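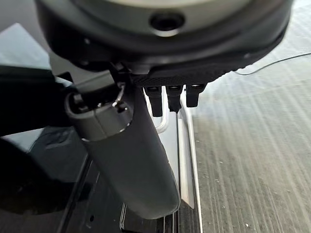
*Gray cylinder with the collar end up*

**gomska_kitchen:** Does the orange and white sticker on the back wall of a sink basin come off without leaving glue? Mine is a Sundden double, stainless.

**tsalgado:** Warm cooking oil, leave it on for two hours, then wipe. Don't use a scraper.

**vendwood302:** I used a plastic scraper on mine and it was fine. Oil just makes a mess.

**gomska_kitchen:** Oil it is. Other question – mugs. I put them upside down in the dishwasher drawer, between the tines, with the utensil basket at the back.

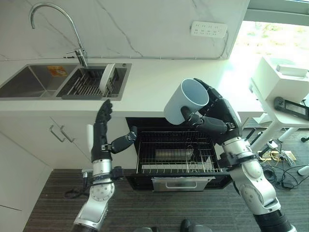
Plates I mostly stand in the metal rack in the right basin. Yolanda says they should go in the drawer too.

**tsalgado:** She's right. I paid 175 for my rack and hardly use it.

**vendwood302:** Disagree. One plate isn't worth a cycle. Leave it in the sink rack.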